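Skernside open day: plant room and laundry

4 min read

Skernside opened its back-of-house areas to visitors on 30 May 2021. The hotel has 45 rooms on the west side of Gruvaldale. Groups were limited to six, and ours was led by Trudy Gilchrist, the maintenance manager.

The plant room is below the east stair. Hot water comes from two boilers feeding a 500-litre buffer tank, with a return loop to each floor. The loop was rebalanced in April after complaints of slow taps on the top corridor. Controls are by Stuvau - basic, but the fault log can be read without a laptop.

Linen leaves by a chute at each landing and is sorted by floor. Towels are done on site and sheets go out to Costigan. Turnaround is given as one day.
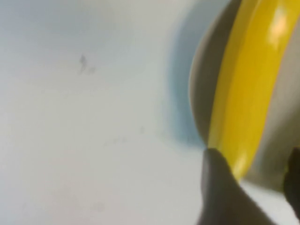

Marks on a pale surface, with a rounded object to the right.

The tour closed in the bar store, where we were shown the cellar cooler. Kitchens were not included. Parking is at the lower gate and the path up is steep.

Comments

Alasdair Tosh: Was the lift running? It was out when we stayed.

Ruby-Lee Nepia: Yes, it was working. We used it twice.

Bram Kramer: Top corridor taps are still slow in the mornings.

Contact | Copyright | Back to top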